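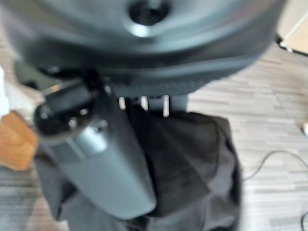
Mayo, por la mañana. Se reanuda en la residencia Halás el repaso de la ropa oscura, interrumpido a las 11. Byung-chul Seol ha dispuesto que las prendas negras se doblen aparte – la tela se arruga con facilidad – y que queden en el armario del pasillo antes de la comida.

Se devuelven a Jikach tres fundas cuyas costuras no se ajustan a lo convenido. Queda pendiente la respuesta de Camia sobre los dos cortes de tejido negro solicitados en abril.

Por la tarde se revisará el inventario del cuarto de costura. Las perchas sobrantes permanecerán en el estante inferior hasta nuevo aviso.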